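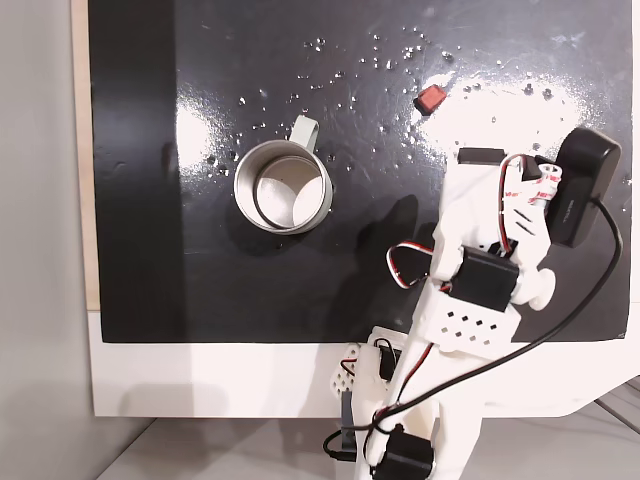 The club's arm at its table, with the mug and the red cube.

By Jamila Karunaratne
April 9, 2026

The first thing Malsha Majumder wants me to know is that the cube is harder than the mug.

"Everyone guesses the mug," she says, grinning. She is sixteen, and she has been driving a small white robot arm since school let out an hour ago. "The mug has a handle! It has a big rim! You can miss by a lot and still get hold of something. The cube just sits there, and if you come at it a little crooked you push it away. Then you chase it across the table, and then you start making bad decisions."

I have come to the old drafting room at Grorkow High School to see the robotics club get ready for the Moltis Cup, a regional contest for school teams that build and train their own arms. I planned to stay for half an hour. I stayed for three, and by the end I had been given a turn at the controls and had made plenty of bad decisions of my own.

The arm's name is Fakir. Imtiaz Gunawardena, who printed most of it, came up with that one. The links are white plastic, full of little square holes, and black servo motors sit at the joints with red, white and black wires twisting between them.

"The holes are the best part," Imtiaz tells me. "You can bolt something on anywhere. You have a new idea on Monday, you print a bracket, and by the next meeting it's on the arm. Our first design was all smooth and it looked amazing, and we couldn't attach a single thing to it."

I ask how many versions there have been. He looks at the ceiling for a while.

"This is number seven. Well, the shoulder is from number five. It was a good shoulder, so we kept it."

Each team in the Moltis Cup has a budget of $500 for the whole arm, motors and all, and has to turn in its receipts. The club is proud of how far it has made the money go. Imtiaz shows me a coffee can full of snapped fingers and cracked brackets, and he can tell you how each of them died. One finger broke when somebody told the arm to close on an object that was in fact the table. Another lasted a single afternoon.

"I love this can," he says. "When new kids join, I make them dig through it. You learn so much from looking at where a thing cracked. Mostly it's the corners. I round off all my corners now."

The contest has two parts. In the first, a student drives the arm by hand and has to finish a set of small jobs against the clock. In the second, students keep their hands off, and the arm has to do a job by itself using what it has learned from being driven. The club's job for the second part is to pick up the cube and drop it in the mug. Teams choose their own objects from a list, and the judges decide where on the table they start.

To teach the arm, the students do the job themselves, over and over, using a second, smaller arm that they move by hand while Fakir copies it. Every try gets saved. As of the afternoon I visited, they had 838 saved tries, and Malsha had done more of them than anybody.

"You get into this rhythm," she says. "Reach, close, lift, over, open. I put on music. My mom asked what I did at club and I said I put a block in a cup, and she said, okay, what else? And I said no, Mom, that's it, that's the whole thing, and it's so good!"

She says the tries where something goes a little wrong have turned out to be worth the most. For weeks she threw those away and kept only the clean ones. Then in February the team watched the arm run by itself, and it did beautifully until it bumped the cube. After that it kept on going, closed on air, carried the air to the mug and dropped it in.

"It was so confident," Malsha says. "It had never seen a miss. I'd only ever shown it perfect ones. So then we all sat down and started missing on purpose and fixing it. You nudge the cube, you back up, you come in again. And now it does that too! The first time it backed up by itself I screamed. Mr. Biswas came running in from the hallway."

Asanka Biswas teaches physics and has run the club for four years. He confirms the scream.

"I thought somebody had caught a finger," he says. "I came around the door and they were all hugging, and the robot was sitting there holding a cube."

He is a quiet man who answers most of his students' questions with another question, and they tease him for it all afternoon. When Imtiaz asks whether a cable should be rerouted, Mr. Biswas asks him what the cable does when the wrist turns. Imtiaz turns the wrist, watches, groans and goes to get a zip tie.

"I didn't know any of this when we started," Mr. Biswas says. "I'd never owned a 3D printer. I told them that on the first day, and I think it helped. If I had known the answers I would have given them the answers, and they'd have built my robot. This one is theirs. I couldn't draw you the gripper from memory."

What does he get out of it?

"I get to be in the room," he says. "I teach torque every fall with a wrench and a door. It's fine, they pass the test. Then one of them comes to club and the arm droops when it reaches all the way out, and they say, why is it so much weaker out there? And I just wait. You can watch it land on their face. I'd stay until midnight for that."

The youngest member of the team is Shanthi Munasinghe, a freshman who joined because her bus comes late and the drafting room was warm. She is now in charge of what the club calls "the table," a much bigger job than it sounds.

"People don't think about the table," she tells me, very seriously. "The table is half of it."

The top is black and glossy, and it throws back any light you put near it. Shanthi would have picked something dull. But the contest tables have a shiny black top, according to the rule book, so she talked the team into practicing on one. It was a rough couple of weeks. The arm had learned everything on a plain gray mat, and on the new surface it fell apart.

"It would go for the reflections," she says. "There'd be a bright spot and it would kind of lean toward it, like a cat. And everyone was looking at me, because it was my idea! So I made a chart. I moved the lamp, we did tries, I moved the lamp again, we did more tries. Lamp on the left, lamp on the right, blinds up, blinds down. Forty tries for each one. It took forever. I liked it, though. I like a chart."

She still has the chart, taped inside her binder and colored in with highlighter. It starts out mostly pink, which means a miss, and gets greener as you go down the page. She let me hold it but asked me not to fold it.

"Shanthi saved our season," Malsha calls over from the controls, without looking up.

Shanthi turns the color of the cube.

I asked all of them what they would tell a school that wanted to start a club like this one. Imtiaz said to buy more screws than you think you need, and to buy them all the same size. Malsha said to let everyone drive on the first day, before any talk about rules or parts. Mr. Biswas asked me what I thought a school would need. I said patience, probably, and he nodded and wrote it down, and I still don't know if he was kidding.

Shanthi took the longest. "I'd say don't only let the loud people touch it," she said. "I didn't touch it for a month. I thought you had to already know stuff. Then Malsha just handed me the little arm and said go. I knocked the mug clear off the table and she said, great, now you've done that one."

The team they worry about most is Wavon Academy, which won last year with an arm that Imtiaz describes with real longing. ("Their wiring, though. You couldn't even see it.") Fakir's wiring is very easy to see. He has plans for that over the summer, along with a stiffer wrist and fingers with a softer grip, and he has already started sketching version eight on the back of a permission slip.

Before I left, Malsha insisted that I drive. She put my hand on the small arm and told me to breathe out. I went for the cube, of course. I came in crooked, pushed it away, chased it, and pushed it again. On my fourth try the fingers closed and the cube came up off the table, and I made a noise I'm not proud of.

"See?" said Malsha. "Now the mug."

I missed the mug. Shanthi saved the try anyway.

The Grorkow High robotics club meets after school in the drafting room, and students from any grade can join. No experience is needed, and the late bus stops right outside.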